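Handout 7: When the arm stops and when it should have
6/8/19
Notes by the course staff, Robots at Work, second half

Read before lab. Most of this was said fast in lecture, so here it is on paper, more or less in order.

Last time: how a grip gets planned. Today: how a grip goes bad, and what the rest of the cell does about it. One case all the way through, the Lilus cell at Jovach, then the rules we took from it.

The setup. Two arms, one table, shared space in the middle. Each arm has its own base and its own controller. The job software (Jonar) tells both what to do. Important: each controller only knows its own arm. Jonar is the only thing that knows there are two. Write that down, it's the whole case.

The task. Pick up a plastic cup, move it across, set it down, let go, back off. Dull on purpose. Thin cups are a good test item, they give a little when squeezed and the vision has trouble with clear plastic.

What went wrong, short version. Right arm closed on the cup. Grip check said "no object." Jonar believed it and sent a retry. Retry means open, go up, come back down, close. But the cup was in the fingers. So it opened in mid air, dropped the cup, cup rolled to the shared area, and the left arm, which had been told the middle was clear, came through. Left arm hit the cup, pushed it against the other arm's cable. Cable pulled. Right arm faulted out on a lost signal. Left arm kept going.

That last part is the failure. The drop is just a drop.

Why the grip check lied. It looks at how far the fingers closed. The limit was set in February for a stiffer cup. Thin one squashes, fingers go past the limit, software reads that as closed on nothing. Limit was 30 on the controller's scale, thin cup was landing under it nearly every time. Sometimes it passed. A check that's wrong some of the time is worse to find than one that's wrong always. 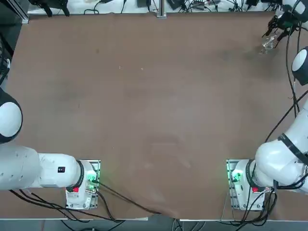

Riis, February

First run after the cell was moved to the Riis building, same job. Cup held by the right gripper, just over the table at the far right corner. Look at the cable going up the right arm too. It hangs in loops. Loops are needed, the joints have to turn, but slack is also something to catch on. Same goes for the bundle over the near edge by the left base. When you lay out a cell you draw the reach of the arm. Draw the reach of the cable as well, people forget.

And the lights. Green on both bases. Ask yourself what green tells you. It does not tell you the grip is good or that the other arm is OK. In the Jovach case the left base stayed green the whole time, and it was right to, nothing was wrong with the left arm. Status lights report on the box they're on.

Timing, from the log:
Grip check fails, retry sent.
Cup released.
Left arm gets its go-ahead. This was queued before the retry and never taken back.
Contact with cup.
Right arm signal lost, right arm stops.
Left arm stopped by hand, 90 seconds later.

Ninety seconds. The person at the desk saw one green base and one stopped arm and took it for a normal pause. Don't blame the person, the screen said "waiting."

Fixes they made
1. Fault on one arm stops both. Wired, so it doesn't go through Jonar at all.
2. Retry clears the queue for the other arm.
3. Grip check uses finger position and motor effort together. If the two dont agree, hold still and ask. No opening.
4. Cables tied at each joint with enough slack for full turn, tested by hand with power off.
5. Screen says FAULT when it is one.

They ran 76 cycles after the change with the thin cup. Grip check disagreed with itself on 2 of them, arm held, operator cleared it. Good result. Holding is allowed. Dropping is not.

Point people argued over in lecture: should the arm hold an object on a fault? For a cup, yes. For something hot, or somebody's sleeve, no. There is no one answer, you decide per job and you write it down before the job runs. Exam likes this topic.

Lab rules, same as before but read them again
Stay behind the line when either arm has power. Either, not both.
Hand on the stop during first runs.
Nobody reaches in to pick up a dropped item. Stop, power off, then reach.
Do not re-seat a cable on a live arm, even if its only halfway out.
If a light and the arm disagree, trust niether and stop.

For next week: take the timing list and mark every place where a stop could of been triggered and wasn't. I get more than three. Then pick one and say what sensor or wire would have done it, and what false stops it would cause. One page, drawings fine.

Reading is the chapter on shared workspaces, skip the part on speed limits, we do that after the break.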